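Kodikara soft-material grasping — FAQ

Quick answers, will tidy up later.

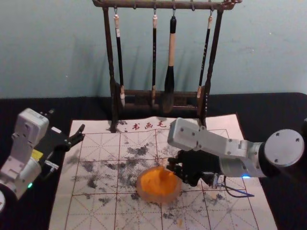

What is the method?
A policy trained on human demos first, then fine-tuned on the robot's own attempts. Two stages, same network. Nothing fancy.

How much data?
2,000 demos for stage one. Stage two is far smaller — 90 attempts per material.

Why two different hands?
Fingers for the soft stuff, jaws for anything stiff. We wanted one policy to cope with both, and swapping tools mid-run was a pain.

Does it beat the Goven baseline?
Yes on soft materials, by around 8 points. On stiff ones no diffrence worth reporting.

Any known failures?
Thin sheets. Anything sticky. Also long runs — the grip drifts.

Was it tested elsewhere?
Wendberg reran 5 of our tasks in January. Same ranking, lower scores overall. Still looking into why.

Code?
Soon. Weights frist, then training scripts.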